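Spent most of the weekend on the small stuff box. Every house I've lived in has had one, and mine had spread to two drawers, a shoebox and the tray by the bathroom sink. Hair clips, single earrings, keys to a bike lock I no longer own, a Kostar sewing kit with one needle left in it.

I started at the desk and gave up after ten minutes. The desk is brown and so is half of what I own, and things roll off the back. I moved to the bed. The striped sheet was due for a wash anyway, so I put the round white board down on it and worked on top of that. The board used to be a cake stand insert, I think. It came with the apartment.

There was an old watercolor on the board, one I did on a wet afternoon in Marsden when I was trying to use up a pad of paper. Green across the top, yellow under it, and a big pinkish red shape that got away from me. I left it where it was. Small metal things show up well against it, better than on a bare white board where they glare under the lamp.

My method is simple. One thing comes out, I look at it, and it goes to keep, toss or fix. I don't let myself start a "maybe" pile. Last year's maybe pile is what filled the shoebox.

Hair clips were the worst category. I had 48 of them, and I wear my hair up with the same two. The ones with a weak spring went straight in the trash. If the teeth still met and the hinge moved without sticking, I kept it, up to a limit of six. The beige claw made the cut. It's plain plastic and goes with everything.

The trinkets took longer. Most of them are bits that came off something else: a charm, the end of a zipper pull, a piece of a brooch. I kept anything with a point or a loop that could be put back on a chain. Those went into a Tesov pill organizer, one per compartment, lids shut.

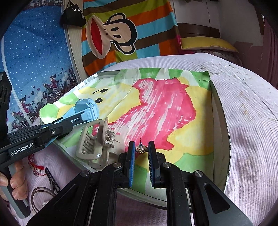

*The beige claw clip and one of the little gold and silver pieces, on the Marsden painting.*

The tray by the sink is clear now except for soap. The shoebox has been flattened for recycling. One drawer is empty and I'm trying not to put anything in it until I know what it's for.

Still to do: the buttons. They're in a jar from Zotmont, where I bought a mixed bag years ago for a cardigan that needed one. I'm going to sort them by color first and then by size, probably on the same board. The sheet is going in the wash tonight.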